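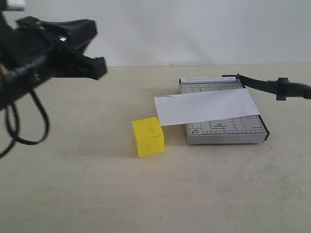
Afinal, o que é um cubo?

Um cubo é uma coisa que toda a gente sabe o que é até ao momento em que alguém pede para explicar. Experimenta. Vai ter com um adulto e pergunta-lhe o que é um cubo. Vai fazer um gesto com as mãos, como quem segura um bolo invisível, e dizer «é assim um quadrado, mas gordo».

«Quadrado gordo» não está mal de todo. Um quadrado é plano: podes desenhá-lo numa folha e ele não se queixa. Um cubo precisa de espaço. Tem altura, largura e profundidade, e as três medem o mesmo. Se uma delas crescer um bocadinho às escondidas, o cubo perde o nome e passa a chamar-se paralelepípedo, palavra que ninguém merece antes do lanche.

Quantas caras tem?

Às caras do cubo chamamos faces, e são 6, todas quadradas e todas do mesmo tamanho. Quando pousas um cubo numa mesa, uma das faces fica virada para baixo e deixas de a ver. Continua lá, a fazer o trabalho mais aborrecido de todos, que é aguentar as outras.

Por mais que te estiques, nunca consegues ver mais de três faces ao mesmo tempo, a não ser que tenhas um espelho ou um cubo transparente. Com o cubo amarelo sobre a mesa clara acontece isso: vês a face de cima, a da frente, cheia de luz, e a do lado direito, um pouco mais escura. As restantes tens de as imaginar. Os matemáticos passam muito tempo a imaginar coisas que estão escondidas e até lhes pagam por isso.

As linhas onde duas faces se encontram são as arestas. Os bicos onde as arestas se juntam são os vértices. Conta-os tu, com um dado na mão. A minha colega Dagmar Jelínek conta-os em voz alta e engana-se quase sempre, porque começa duas vezes no mesmo bico. O truque é pôr o dedo no primeiro e não o tirar de lá.

Porque é que um lado parece mais escuro?

O cubo é todo da mesma cor. Mesmo assim, se fosses pintá-lo num desenho, ias precisar de dois ou três amarelos diferentes. A culpa é da luz, que anda em linha reta e não sabe dobrar esquinas. A face virada para ela recebe muita e fica brilhante. A que está de lado recebe menos e fica com ar de segunda-feira.

Depois há a sombra na mesa. Uma sombra é o sítio onde a luz queria chegar e encontrou um cubo pelo caminho. Se a luz vier de uma janela grande ou de uma lâmpada com abajur, chega de muitos lados ao mesmo tempo e a sombra fica macia, com as bordas desfocadas. Se vier de uma lanterna pequena, a sombra fica recortada, como se fosse feita com tesoura.

Existe algum cubo perfeito?

Na cabeça dos matemáticos, sim. Cá fora, temos problemas. O cubo amarelo tem as bordas arredondadas e umas pequenas amolgadelas em cima. Para um professor de geometria muito severo, aquilo já não é bem um cubo. Para o resto da humanidade é, e seguimos com a nossa vida.

Os materiais com aspeto de esponja ou de espuma são especialmente maus a fazer de cubo perfeito. Uma espuma é feita de muitas bolhinhas de ar com um bocadinho de material à volta. Por isso é leve, por isso cede quando a apertas e por isso guarda às vezes a marca de um dedo. Um cubo de aço seria mais certinho, mas convém não o deixar cair em cima do pé.

Faz o teu próprio cubo

Precisas de uma esponja nova, uma régua, uma caneta e um adulto com uma tesoura. A esponja tem de ser nova. A Iveta Kadlec, que testou esta atividade connosco, usou a da loiça, e a família jantou numa cozinha com opiniões.

Mede a altura da esponja. Imagina que tem 28 milímetros. Então a largura e o comprimento do teu cubo também têm de ter 28 milímetros. Marca os dois com a caneta e pede ao adulto que corte devagar.

Pousa o cubo numa mesa clara, aproxima uma lanterna e observa a sombra. Levanta a lanterna bem alto: a sombra encolhe. Baixa-a quase até à mesa: a sombra estica-se toda, muito convencida.

Agora roda o cubo e volta a pousá-lo noutra face. Ficou igual? Se o corte saiu direito, quase não notas a diferença. Se ficou torto, tens um paralelepípedo. Guarda-o na mesma, que também serve para apagar o quadro.

Texto de Finn Wegener, revisto por Radoslava Matoušek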